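6. Recording your first set of demonstrations in the simulator

Now for the fun part! By this point you have Wikesari installed, the Nerka controller paired, and at least one room loaded. This section takes you through recording demonstrations by hand, so the learner has something to copy. If your room still shows up as a blank gray grid, go back to section 4 and reload the assets first.

6.1 Before you record

1. Open Wikesari and choose Sessions > New. Give the session a short name. Spaces are fine, slashes are not.

2. Pick a room from the list. Start with one of the small ones. They load fast, and you will be resetting them a lot.

3. Under Views, turn on Wrist. You can leave Overhead on as well, but drive from the wrist view. The learner only gets the wrist view, and your demonstrations will be much better if you work from the same one.

4. Squeeze the Nerka trigger all the way and let go. Both fingers should close and open on screen. If only one moves, recalibrate (section 3.2).

NOTE: The wrist view is a full fisheye. Straight walls will bend, and the fingers will look huge. Give it ten minutes of free driving before you save anything — your eye adjusts faster than you'd think, and it starts to feel great.

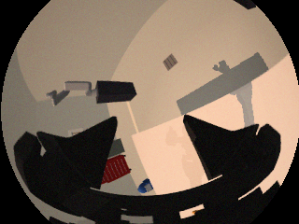
5. Fly the gripper toward a few objects and back away again, without grabbing. Pay attention to how quickly things grow once they get between the fingertips. Distances near the rim of the circle are hard to judge, so get into the habit of turning the wrist until your target sits close to the middle.

6.2 Recording an episode

1. Press the green button on the Nerka. A short tone plays and the timer starts.

2. Do the task once, start to finish, at a steady pace.

3. Press the green button again to stop. Wikesari asks Keep, Redo or Mark as Miss.

4. Choose one. The room resets itself with the objects shuffled.

5. Repeat! Most people find their rhythm by episode 11 or so.

CAUTION: Do not unplug the controller while the timer is running. The episode file will be left open and the whole session may refuse to export.

NOTE: Please keep your misses. A fumbled grasp followed by a good recovery is some of the best material you can give the learner. Ludger Rothe recorded our sample set, Mazurek, and left 34 recoveries in it. They're a joy to replay, and well worth a look before you start your own.

6.3 How many do you need?

For one task in one room, we got lovely results from 434 episodes. The complete Mazurek set holds 2,456, spread over every room that ships with the program. You can train on far fewer just to see the arm start reaching the right way, and we really encourage you to try it early.

6.4 Exporting to Dresta

1. Close the session. Open sessions do not appear in the export list.

2. Choose File > Export > Dresta.

3. Leave Frame Rate on Match Session.

4. Tick Include Misses.

5. Click Export and wait for the check mark next to the session name.

If the check mark is yellow, one or more episodes are missing trigger data. Click it to see which ones, then redo or delete them. Training settings are covered in section 7.

Section last revised 16th January.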